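Projects > Around the House > The Little Pink Corner

January 18, 2018
By Lilian Makokha
2 minute read

Well, it's up! Those of you who have followed the back room since last March will know how long I went back and forth over this wallpaper, and how many samples were taped to the door at Arnlow while I made everybody who came for coffee pick a favorite. Marlies Rüegg voted for plain green every single time, bless her, and I went ahead and bought the pink anyway.

The pattern is called Miranda, a pale pink ground with an orange flower that repeats all the way across, and it goes around all three walls so that the table sits tucked in between them. I had worried it would be too much in such a snug spot, but I find it cheerful, especially on a dark winter morning when the rest of the house is still half asleep.
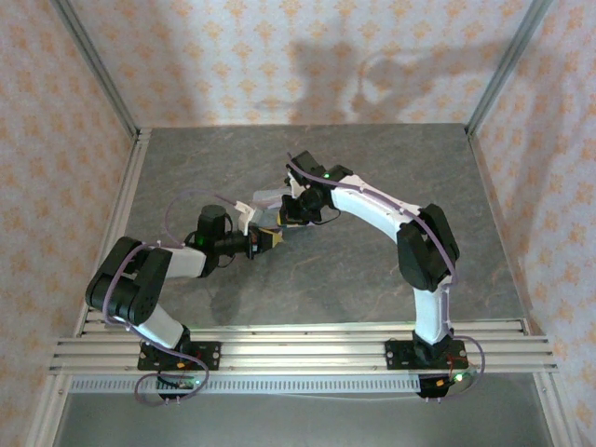 The tabletop took nearly as much deciding as the paper did. I wanted gray, and I wanted some marbling in it, so that the flowers would have something quiet to sit above — Princess Lagman found it for me at a yard in Kotthorpe, and we drove it home under two old quilts, going very slowly around the corners. Gray and pink together remind me of my grandmother's sewing room, and I suppose that was in the back of my mind the whole time.

Paora Tipoki hung the paper over 2 evenings and matched the repeat at the corners himself, with plenty of muttering and a good deal of my ginger cake. He used 4 rolls, and I have put a leftover length away in the hall closet in case we ever need a patch. If you are thinking of trying a busy pattern in a small space, do come by and see it, and bring your own samples along — I still have the tape out.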